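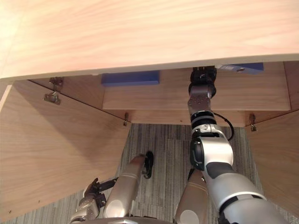

Birkbridge Opens Trial of Robots for Workshop Chores

BIRKBRIDGE — Furniture maker Angelovski has begun a trial to find out whether two-armed robots can take on routine tasks at its Pestivcombe shop. The work includes reaching beneath desks and drawer units, a job that staff often do on their knees.

The trial covers 220 attempts at 20 separate tasks. A person will remain present throughout.

"We do not expect a machine to replace a trained fitter," said Zorica Stan, who oversees the trial. "Tight spaces remain difficult, and speed is a concern."

Household chores will be considered in a second stage. Results are expected in December.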